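Exchange credit should follow the student

Itthorpe sent 94 students abroad last year and received 200. The usual complaint is that our students lack curiosity. I coordinated outgoing places for the engineering school until October, and I think the complaint is wrong. The obstacle is credit transfer.

A student returning from Zosterby must have each course matched to a local one by title and hours. Kolbrún Eskildsen's controls course was refused over a difference in lab hours. She repeated it at home and graduated a term late.

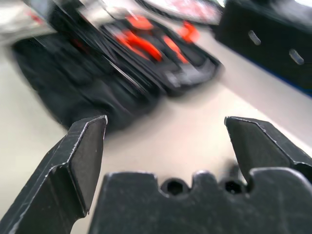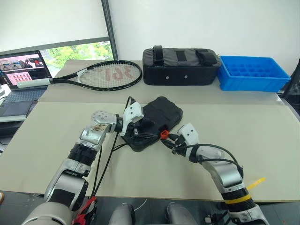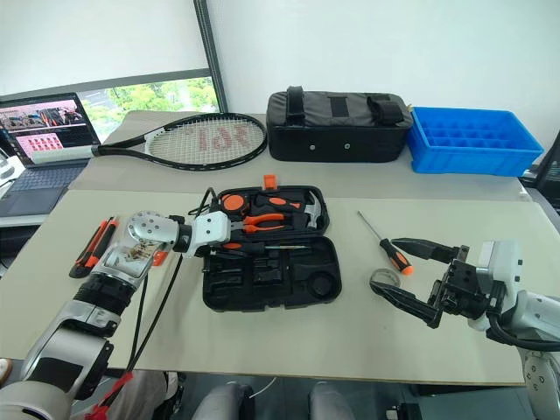

What should change

Approval should be settled before departure, in writing, and should bind the home department. Matching should be done on the term's total workload. If the host course is in the right field and at the right level, it counts.

Somkiat Saengthong argues that this weakens required subjects. For two or three core courses he has a point, and those can stay on a fixed list. The rest of the catalog does not need that protection.

The travel grant, currently 621 per term, can wait. A late graduation costs a student far more than that.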